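Praltow Completes Changeover to Front-Facing Shelving for Small Cartons

By Shiuli Samarakoon, Praltow Communications
April

VIRNBRIDGE – Praltow, the storage and order-handling company, has completed the changeover of its small-carton room in Virnbridge to a single shelving and labeling standard. The work moved 3,929 cartons from mixed stacks into single rows on slotted steel shelving, with one carton per position and the shipping label turned to the aisle wherever the label is intact.

The standard applies to brown corrugated cartons that one person can lift with two hands. Larger cartons remain on pallets in the adjoining building and are not affected.

Under the previous method, cartons were stacked as they arrived. Pickers read whichever faces were exposed and took down the upper layers to reach the rest. Labels were scraped in the process, and a carton with a damaged label had to be set aside until its contents could be confirmed against the receiving record.

The new method uses the front edge of the shelf beam as the reference line. Each carton is brought up to the beam with both hands, set square, and pressed back until its face lines up with its neighbors. Cartons of unequal height may share a row, provided the tops stay clear of the deck above. A flat hand across the top is enough to settle a carton that sits slightly high at one corner.

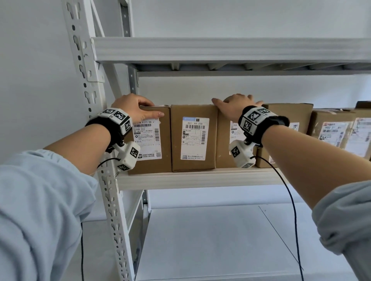

Rows are filled from the left upright toward the right. When a carton is removed, the gap stays open until the next receiving period, which begins at 2 p.m. The row is not closed up in the meantime, and the open position serves as the signal to the stock desk that something has left the shelf. Lower decks are filled last and may stand empty for part of the day.

Shelf height can be changed without replacing the uprights. The posts are perforated along their length, and the beams hook into the openings. Praltow set the beam spacing for the tallest carton in regular use and left a hand's width above it for gripping.

Label position is the other part of the standard. A carton that is taller than it is wide is stored upright if its label reads correctly that way, even where laying it flat would save space. The tape seam goes to the top or the rear. When two labels are present, the newer label faces out and the older one is struck through with marker. Item codes are read from the bold line of the label, and the barcode is scanned only at removal.

Staff were trained on the method in short sessions at the shelves. The sessions covered grip, edge alignment and label reading. Gripping a carton by the label face is allowed during placement – the earlier rule against it was dropped after testing showed no added wear – but sliding one carton's face along another is not.
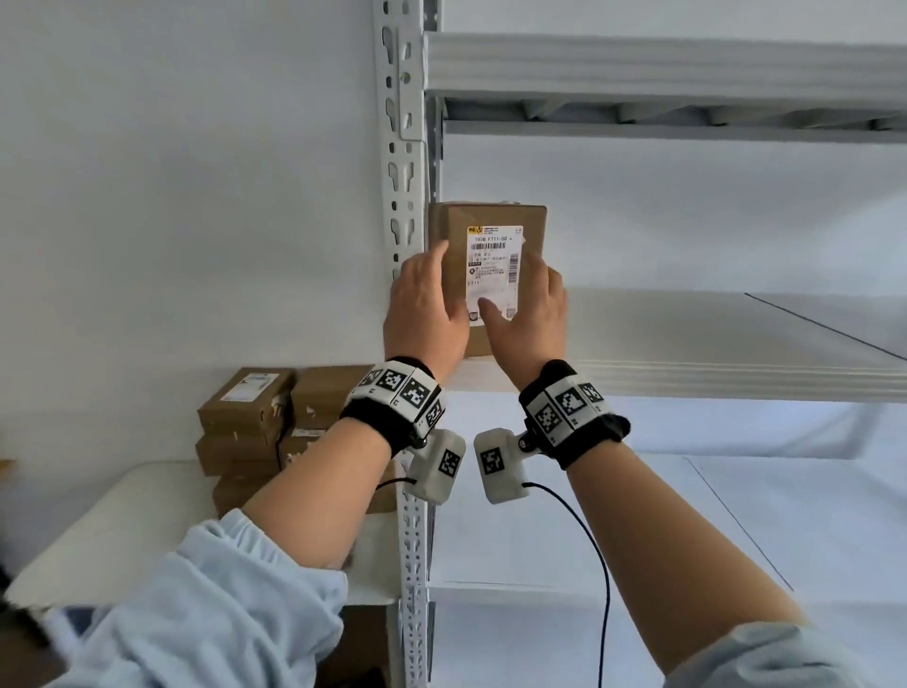
Sumaiya Selvanayagam said that the upright rule had met the most resistance from the floor, and that she had argued against it herself until the first full stock check, when the codes could be read down a whole bay without touching a carton. She added that the rule costs shelf length and that this should be stated plainly to anyone considering it.

Of the cartons moved, 2,936 went directly to a shelf position. The remainder required a replacement label, fresh tape or a check of contents before placement. Cartons with torn or scraped faces are accepted if the corrugated board is sound. The damaged patch is left as it is, and the new label is applied to the nearest clean area of the same face.

Loose stacking is still permitted for cartons awaiting this treatment. The rules for such stacks are limited: larger cartons at the base where possible, no carton overhanging by more than half its width, and the top carton pressed down with both hands to check for movement before the stack is left. If the top carton shifts, the stack is taken down and rebuilt.
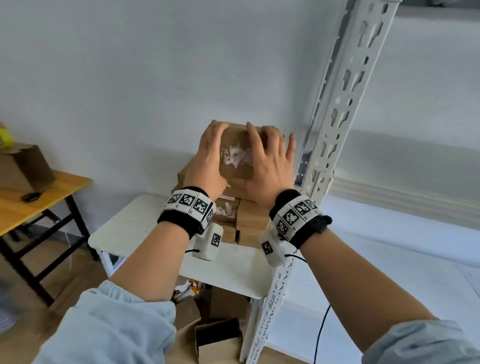
Availability of the Standard

Praltow will make the written standard, titled Mridha, available to its storage customers on request. It consists of a shelf diagram, a label placement sheet and a receiving checklist. A version for the company's Akalow site is in preparation and will allow for deeper decks.

Comments

shelfside
Does the open-gap rule hold up when a customer pulls a full row at once? We tried something similar and the desk lost track by mid-afternoon.

R. in receiving
We store 500 cartons this way. Upright wastes space, agreed, but I would not go back to digging through stacks.

tapegun
Please put the label placement sheet online. Requesting it by email is slow.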